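Folding One White Cloth: A Study of a Small Job
Term project report, Household Work and Design
Wimham College, second-year group 2

Last updated: May

1. Why we did this

Our course asks each group to pick an ordinary household task and look at it until it stops being ordinary. Other groups chose coffee, parking and the self-checkout. We chose folding a cloth. It sounded like the least work, and we would like the grader to know that we have been punished for this.

The question in our proposal was: what does it take to get a plain cloth from "dropped on the table" to "folded", and where does the effort go? We had expected the answer to be "the folding." Most of the effort goes into the part before it, which has no proper name. In our notes it is called Oprea, after the shared folder where we kept everything, and by the end of the term people were saying "it's still in Oprea" to mean a cloth that had not been opened out yet. We have kept the word in this report. There was a vote.

2. The cloth

We wanted something with no pattern, no hem decoration and no label telling you which way is up. A white cloth met all of these conditions and had one drawback, which we discovered early: on a pale speckled surface a plain white cloth gives you very little to look at. A fold and a shadow look alike. An edge and a crease look alike. You find yourself tilting your head at it like a dog hearing a harmonica.
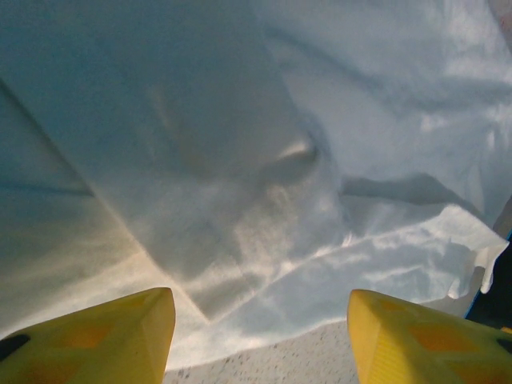

Texture matters too. A smooth cotton sheet slides over itself, so a bad fold can be nudged into a decent one. Anything with a bit of fuzz grips its own surface and stays where it was put, including when it was put in the wrong place. The grip is helpful at the end, when you want the layers to stay together, and a nuisance at the start, when you want them apart. We did not find a fabric that was pleasant at both ends of the job. The Sistier fabric sheet we were given in week one calls this "surface hold" and gives it two lines. It deserves a chapter.

3. What counts as folded

We lost a whole Saturday to this. Positions in the group ran from "flat, square, corners meeting" to "smaller than it was." We settled on a working rule: a cloth is folded if it lies flat, has a recognizable straight edge on at least two sides, and could be picked up as one thing without part of it trailing behind.

Under this rule a slightly crumpled near edge is allowed. Some of us are still unhappy about that, and their objection is recorded here as promised.

4. The table

A cloth is seldom folded on a bare surface. In a real home there is a basket, a bottle of something, a tub with a lid, a shirt that got folded earlier and now has nowhere to live. We left the table furnished in that spirit and kept the middle for the cloth.

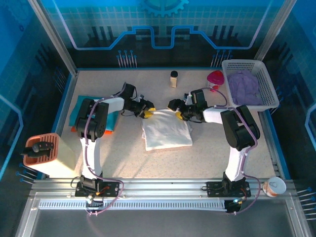
The clutter changed the job more than we had guessed. Opening out a cloth needs a lot of room for a short time, and folding it needs very little room for longer. If there are things around the edges, you end up doing the opening in stages, one side and then the other, and each stage undoes some of the one before. We had pictured a single grand sweep, as in detergent commercials. There is no grand sweep on a table with a basket on it.

A folded garment is also in the way without looking as if it is. It lies flat and seems harmless, so the loose cloth gets dragged over it, and now there are two things to fold. A basket has the manners to be tall.

5. The stages

After the first week we dropped our original chart, which had 12 stages and an arrow that went back to itself. The version we ended up using is shorter.

Find an edge. Any edge. People waste time looking for a corner when an edge will lead to one.

Follow it to a corner and hold on.

Find a second corner that shares that edge. This is where most attempts went bad, usually by picking the corner diagonally opposite. Do that and pull, and you get a long rope with a point at each end. It looks like progress, being longer than it was.

Spread.

Fold, press, fold again.

The rope deserves a few more words, as we came to know it well. A cloth lying on the diagonal bunches in the middle and narrows, and its lower point wanders off the front of the table. Once a corner is hanging over, its weight works against you and the rest wants to follow. The correct response is to bring that corner back up before doing anything else. The popular response is to keep tugging at the far end.
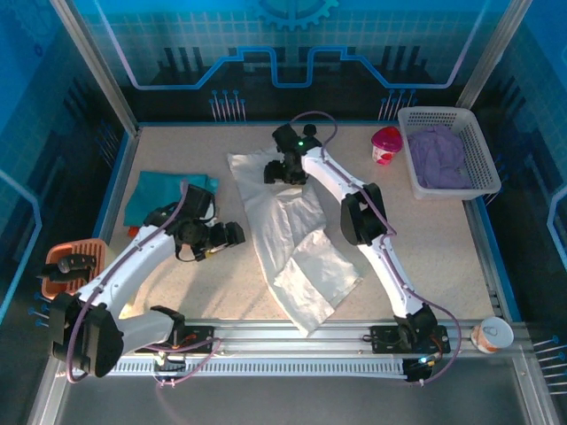 We also noticed that a folded-over flap can be mistaken for the start of a good fold. It is squarish, it has a corner pointing off to one side, and it is tempting to build on it. Ten minutes later you have a very neat flap attached to a mess. Our advice is to open it and take the loss.

6. Results, such as they are

We logged 55 attempts in the Skalier template the department insists on, which has a required field for "stakeholder impact." We wrote "cloth" in it every time.

The general pattern was that attempts with a slow start ended well, and attempts with a quick start ended in a lump or in a second attempt. Smoothing with a flat press was worth more than pulling at corners. Pulling fixes the place you are looking at and moves the wrinkle somewhere you aren't.

7. What we would change

A cloth with one colored edge would have saved us a lot of squinting. We would agree on the definition of "folded" before starting. We would also try a fitted sheet, in the sense that we would suggest it to next year's group.

Comments (3)

laundryday_wimham: The diagonal rope thing is exactly what happens with my tablecloths. I had assumed it was the tablecloths.

group5_parking: You got a whole report out of one cloth and we had to stand in a garage. Noted.

m.k.: Section 3 is too lenient. Two straight edges is a crumple with ambitions.

Recent reports
- Where Does the Spoon Go? Drawer Habits in Shared Kitchens
- Waiting for the Self-Checkout
- Parking, Badly: Notes from Level 2
- One Cup of Coffee, Start to Finish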